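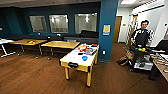
The lounge at Raltmont, with the air hockey table.

Section 3: Setting Up Your Hulance Leak Alarm

Hi again! If you've come straight from Section 2, you should have the Cedar hub out of its box, the Hajji app on your phone, and a little pile of sensors waiting for you. If you skipped Section 2 (I would have), go back just far enough to make your account, then meet me here.

I wrote this section while I put a full kit into Raltmont, a shared building with a big lounge and a kitchenette. A house or an apartment goes the same way, only with less walking. Everything below was checked against the app as it stood on Tuesday, March 3, 2026. If your screens look a bit different, look for the same words in a different spot.

What you need

The Cedar hub and its power cord
The network cable (the short gray one)
Your water sensors, up to 12 per hub
A phone with Bluetooth turned on
A damp paper towel and a dry one
A pen, for the labels

3.1 Find a home for the hub

The hub is the part that talks to everything else, so give this step a few minutes. I know it's tempting to shove it behind the router and be done! I did that the first time and spent the evening chasing a sensor that dropped off every time somebody shut a door.

1. Pick a spot at about chest height. A shelf is great. The floor isn't.
2. Keep the hub at least 6 feet from a microwave, a big speaker or another wireless hub.
3. Plug in the power cord first, then the network cable.
4. Wait for the light on the front. It goes white, then blinks green, then stays green. Mine took long enough that I went and made coffee, so don't panic.

Note: In an open room, the hub can reach a sensor 200 feet away. Walls eat into that, and brick, tile and metal doors eat a lot of it. Treat the number as a best day, and test every sensor where it's going to live (see 3.4).

Caution: Don't set the hub on top of a fridge or anything else that gets warm and shakes. And please don't cover it with a cloth because you don't like how it looks. It has vents.

If the light stays white, unplug the power, count to ten and plug it back in. If it turns red, the hub has power but can't get online, and nine times out of ten the network cable isn't pushed in all the way. Listen for the click.

3.2 Add the hub in the app

1. Open Hajji and tap the plus sign.
2. Choose Cedar Hub from the list.
3. Hold your phone near the hub until you see a code on the screen.
4. Check that code against the sticker underneath the hub. Tap Match.
5. Name your place. I typed "Raltmont" and left it at that.
6. Set your time zone. The app guesses, and it guesses wrong more than I'd like.

Next you'll be asked about rooms. You can skip rooms, but then every alarm just says "Water found" and you get to run around the building looking for it. Add the rooms. I made one called Lounge and one called Kitchenette, and then a third called Closet for the water heater.

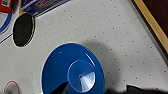
Blue disc on the table top, close up.

Now let me talk about names for a second, which I feel strongly about! Name a sensor for the place it sits, and use words that a visitor would understand. "Under sink, back left" is a wonderful name. "Sensor 4" is a terrible name, and so is "Bob," and yes, I've had a Bob. When the alarm goes off at two in the morning you'll be half asleep, and you want the screen to tell you where to put your feet.

3.3 Wake up the sensors

Each sensor ships asleep with a plastic tab sticking out of the side. Do them one at a time. If you pull all the tabs at once, the app finds them all in a jumble and you won't know which is which (ask me how I know).

1. Tap Add Sensor in the app.
2. Pull the tab on one sensor. It chirps once.
3. Wait for it to show up on your screen, then give it a name and a room.
4. Write the same name on the label on its back.
5. Go on to the next one.

Note: If a sensor chirps three times, it found a hub but the hub said no. That usually means it still belongs to another account. Press the button on the back for six seconds to clear it and start over from step 1.

The battery inside is good for 12 months with normal use. The app will nag you when it's low, and it nags early, so you've got time to go to the store. I still swap all of mine every March and throw the date on the label while I'm at it.
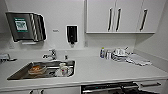

3.4 Put the sensors in place

My rule is to start with anything that has a hose on it. Dishwashers, ice makers, washing machines, water heaters. Sinks come second, and after that it's whatever keeps you up at night.

1. Wipe the floor or the cabinet bottom dry.
2. Set the sensor down flat, with the metal dots facing down. All the dots need to touch.
3. Look at the signal bars next to its name in the app. Two bars or better is fine.
4. With one bar, slide the sensor a foot either way and look again. If that doesn't help, it's the hub that has to move.
5. Tap Lock Position.

For a sink, I like the back of the cabinet, under the shutoff valves. Push the bottles and sponges forward so nothing gets parked on top of the sensor. Under a dishwasher it gets fiddly. Take the kick plate off, slide the sensor in as far as your hand goes, and put the plate back before you do the signal check. The plate makes a difference, and I forgot that on my first try and had to do the whole thing again.

Caution: Turn off the power to an appliance before you reach underneath it. Every time, even if it's only for a second.

Don't bother putting a sensor on the counter top. A wet counter is just a counter, and you'll get an alarm every time somebody rinses a cup.
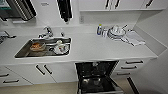 The same goes for the floor right in front of the sink, where drips land all day long. Tuck it back where only a real leak would get to it, and you'll have a much quieter life. If you do need one out in the open (some folks want one by a floor drain), go into its settings and change Delay from None to Short. It'll then wait for the water to stay put before it makes a fuss.

3.5 Test the alarm

You really do need to do this part, so warn the people in the building first. The siren is loud!

1. In the app, tap Test Mode. It lasts ten minutes and then turns itself off.
2. Take your damp paper towel and press it against the metal dots of the first sensor.
3. Count to five. The sensor should chirp, the hub should sound, and your phone should buzz.
4. Check that the name on your phone is the name on the label.
5. Dry the dots with the other paper towel and tap Clear.
6. Do the same for every other sensor.

If the sensor chirps and the hub stays quiet, go back to 3.4 and check the bars. If the hub sounds and your phone doesn't buzz, the phone is the trouble. Look in your phone's own settings and let Hajji send alerts, including while the phone is on silent.

Note: Every test goes into the history along with the real alarms. The hub keeps the last 2000 entries and then starts writing over the oldest ones. You can save a copy from the History screen whenever you like.

3.6 Share it with other people

One phone isn't enough. Phones die, and people go to the movies. Tap People, then Invite, and send the link to at least one other person who can get to the building and who knows where the main water shutoff is. Set them to Can Clear if you trust them to stop the siren, or Can View if you only want them to see what's going on.

While you're on that screen, fill in the box marked Shutoff Location. Whatever you type there shows up at the bottom of every alarm. Mine says "Closet, red handle, turn right until it stops."

Automatic shutoff valves are in Section 4. You'll need a wrench for that one.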